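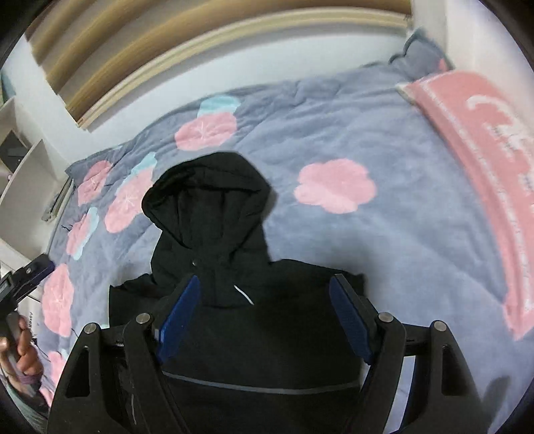

Ilgın Avcı would like the new rules on teaching robots in people's homes to be shorter, and told the organisers of the consultation so in the first reply they received. She had read all 15 pages at her kitchen table with a pot of tea beside her, she wrote, and by the end of it the tea was cold and she still wasn't sure whether she was allowed to ask for a recording to be wiped once it had left the house.

She is, as it happens, and the answer is on page 11, but the people behind the draft have taken the point kindly and have promised a plainer version before the code comes into use.

The code of practice, put out for comment on 2024-09-21, covers the gathering of what the trade calls demonstrations: short recordings of a person doing an ordinary household job with a gripper held in the hand, from which a robot arm may later learn to do the same job. Folding a jacket, clearing a draining board, putting the shoes back in pairs by the door, that sort of thing. Much of it is now done in real homes, bedrooms included, and until now each firm has more or less made up its own manners as it went along.

Three of them have decided to stop doing that. Zaven, Clitus and Costa, who between them compete for much the same customers and have not always been the best of friends, began meeting in May to see whether they could agree on a common set of rules, and rather to everyone's surprise they could. The draft has been looked after by Pastico, the small body that runs the training courses for home recorders, and it is Pastico that will collect the comments and (one imagines with a good deal of patience) go through them all.

Most of the draft is about the household and what it can expect. Everyone who lives at the address has to be told beforehand which rooms will be used, and any one of them may say no to a room without giving a reason. Letters, medicine packets, school photographs and anything else with a name on it should be put away before recording starts, and the recorder is expected to look round for them as well and not leave it all to the family. If something slips through, the clip is to be blurred or thrown out. A household can ask for its recordings to be deleted up to 60 days after the visit, and the firm must write back to confirm that it has been done.

There is a gentler section on other people's belongings, which several readers have already said is their favourite part. Clothes are to be handled as their owner would handle them, with zips and snaps checked before a garment is gripped, and drawstrings kept clear of the moving parts. Finger pads are to be wiped down between homes, and again before touching bedding or anything a baby might use. Beds may be used as a work surface if the household agrees, but the recorder must ask first, each time, even on a second or third visit when everybody knows one another and the biscuits have come out.

The recorders themselves have not been forgotten. No one should work for longer than about 40 minutes without a proper rest, and the person holding the gripper may swap hands or stop altogether if a wrist begins to ache. Pay is to be for the whole visit, tidying up included, and a clip that comes out badly is still to be paid for. Pastico says this last point took longer to settle than any other, with the draft going back and forth between the firms all through the summer.

Some matters have been left for later. The code says little about visitors who call while recording is going on, beyond asking the recorder to stop and explain, and it says nothing yet about rented rooms where the landlord may want a say. Pastico has asked particularly to hear from tenants, and from anyone who shares a house with people they don't know very well.

A total of 131 homes tried the rules out over the summer, and the changes they asked for were mostly small and sensible ones. A good many wanted larger print on the consent form. Others wanted a telephone number with a person at the other end of it, and this has now been written in, so each firm will have to provide one during working hours and put it on the sheet that stays with the household after the visit.

Comments can be sent to Pastico by post or through the form on its website, and they needn't be long or cleverly put. The shorter version that Ilgın Avcı asked for will be posted to every home that took part in the trial, along with a copy of the full text for those who would like to keep it.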